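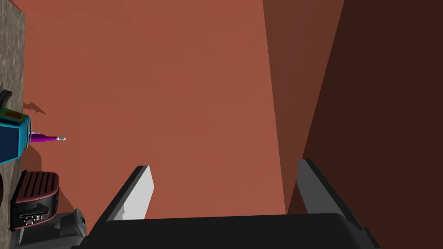
Section 5. Fitting the Clarnier rail and hanging the first frames

Read the whole section before drilling. Parts list is on the inside cover. If the bag of Mamon hooks is missing, stop and call, don't swap in your own.

Before you start
Rail length in the box: 144 inches, in two pieces. Joiner clip is taped inside the longer one. Freshly painted walls need a full week. Plaster over brick – use the gray plugs. Drywall – the white ones. No plugs into a stud.

1. Mark the line. Use a level, not the ceiling. Older ceilings run off and you will see it from the door.

2. Hold up the rail, mark through the slots. Second pair of hands helps a lot.

3. Drill. Vacuum out the holes or the plugs sit proud.

4. Screws in loosely first, all of them, then tighten from the middle outwards.

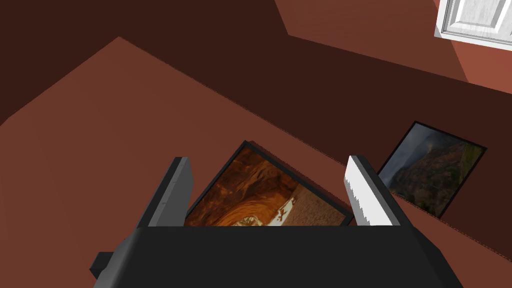

5. Slide the hooks on from the open end, then push the end cap on. Cap goes on last. If you forget a hook the cap has to come off again and the tabs only survive that a few times.

CAUTION: Maximum load is 20 pounds per cord. Wide frames take two cords, one near each side. Never hang anything over a bed or crib.

6. Drop in the Kao cord, ball end up. Tug it hard. It should not move at all.

7. Set the height. Squeeze the hook, slide, let go. Small moves. Step back to the far side of the room before you decide, everything looks too low from up close.

Note on hallways: narrow ones want smaller frames and a higher line, or shoulders will catch the corners. Check doors swing clear of teh rail. 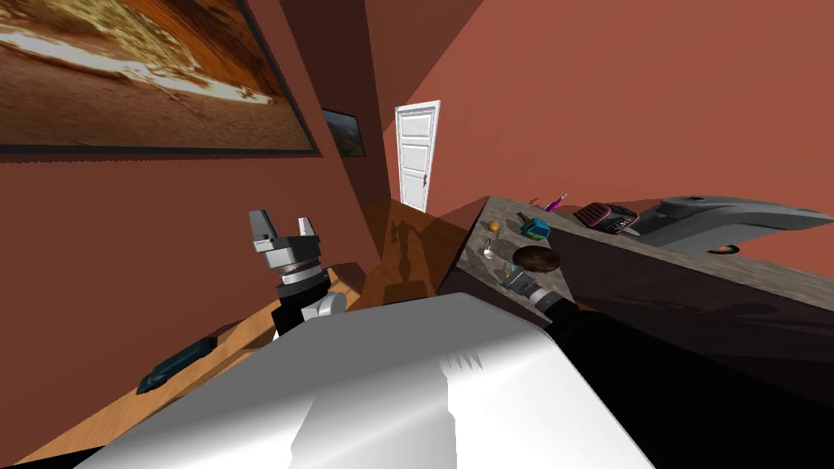 One customer in Inelberg wrote to us that the cord kept slipping until she wiped it down with a dry cloth, and that the manual ought to say so. Fair point. Wipe new cords before fitting – there is a light coating on them from the factory.

8. Fit the felt pads to the lower back corners of each frame. Two per frame. Keeps it from tipping forward and stops marks on dark or strong colored paint.

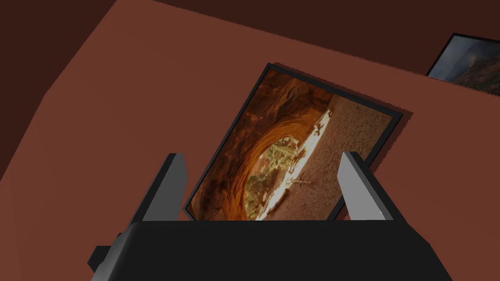 9. Level each frame again after a day or so. Cords settle a bit under load, the heavier the frame the more they setle. Normal.

Adding more rail later
Order part 700 for the extension kit. Take off the end cap, clip in the joiner, repeat from step 1. Do not butt two rails together without the joiner, hooks jam at the gap.

Cleaning
Dry cloth only. No spray near the hooks.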